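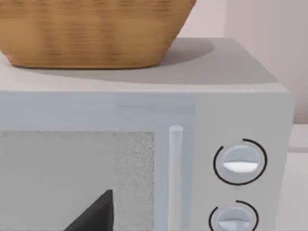 Figure 3. Simulated break room, close view from the arm: basket on top of the microwave, with the door handle and the two knobs on the control panel. One finger of the gripper is at the bottom.

4.2 What the break room task did to the people who use the break room

I'll admit I thought this would be the easy section to write. We had the packing line to cover, and the loading dock, and then there was the break room at the Kirnthorpe site, which I had put on the list mostly so we'd have something light to show at meetings. It ended up filling more of my notebook than the other two put together!

The task sounds tiny. Whoever is on kitchen duty clears the counter, moves whatever has been parked on the microwave, opens the door and gets the first trays in before the shift comes up for its meal. At Horholm (the company that runs the site) that duty rotates, and it takes a person off the floor every time. So when Cabello, our arm controller, was ready for household-type jobs, the kitchen seemed a natural place to start. We built the room in simulation first and ran 300 practice episodes there before anyone at the site was asked to stand next to a moving arm.

The view in Figure 3 is the one I kept showing people during interviews, and I'm glad I did, as it got them talking much faster than my questions. Tsehay Birhane looked at it for a second and said, "Well, you can't go straight up from there, you'd get the basket." She has done kitchen duty for years and she was thinking about where her own elbow goes. We had been treating the basket as an obstacle with a cost attached. For her it was where the bread goes, and if it moved, somebody would come asking.

The knobs were the other surprise. They look alike, one right above the other, each with a grip bar across it and a thin black arc around it. Our first label set called them "upper" and "lower," and that was fine for the controller. Lionel Tessier, who supervises the shift, wanted us to call them what the crew calls them, which is "the hot one" and "the clock." We switched (it took an afternoon, and Su-chen Yang did most of it) and the spoken commands went a lot more smoothly in the next round of interviews.

We talked with 19 workers in all. Of those, 14 told us they would be happy to hand over kitchen duty, and I was ready to write that up as a clear win. But Nahom Ambaye, who coded the transcripts with me, kept flagging the same worry in the very same interviews. Kitchen duty is also a sit-down. You're off your feet a bit, it's quiet, and you get to talk to people as they drift in. Wubit Hailu put it this way: "Give the robot the trays. I still want the ten minutes."

That remark changed our plan for the November trial. We had meant to take kitchen duty off the rota completely. Lionel now keeps the slot, with the person in it free to restock, wipe down, or just sit, and the arm limited to the trays and the door. It does make the labor savings look smaller on paper, and the Horholm planning office wasn't thrilled about it. I think it's the fairer setup to measure, and we report the hours both ways in Section 5.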